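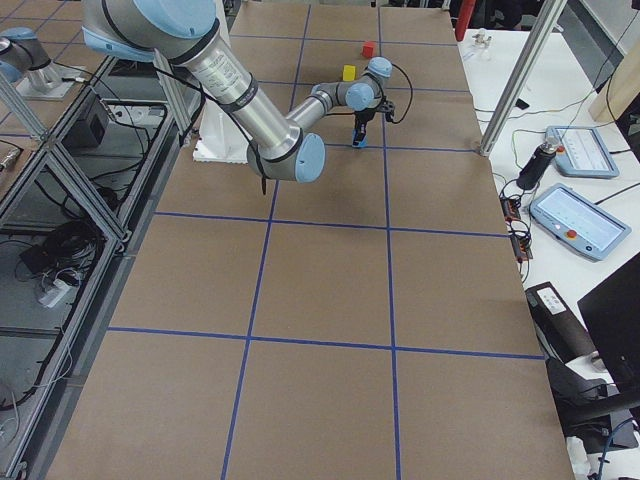
Cable check and new table surface on the cube cell

The Paridley cell was back in use by Sunday after its planned service at 2297 running hours. Arnout Van den Broek did the mechanical work and Femi Wike reset the positions afterwards.

The cardboard covering on the table is marked out with blue tape, and the taped lines serve as the reference for placing the red and yellow cubes. If a strip lifts, replace it along the old line before moving anything else. Do not tape over a loose end.

The black cable at the wrist needs enough slack for the last joint to turn fully both ways. Arnout refitted it with a wider loop. Check it by hand with the arm stopped, then jog the wrist through its range from the teach pendant at low speed. The cable must not catch on the gripper or drag on the table.

Base bolts were checked and marked. They should be looked at again after 72 hours of running, and then every 3000. The gripper fingertips were cleaned with a dry cloth; solvent softens the pads.

Femi has saved the new home position under the name Warano. The old one, Dimville, stays on the controller until the end of December but should not be called from any program. Anyone who still has it in a script should change the name and run the first cycle with a hand on the emergency stop.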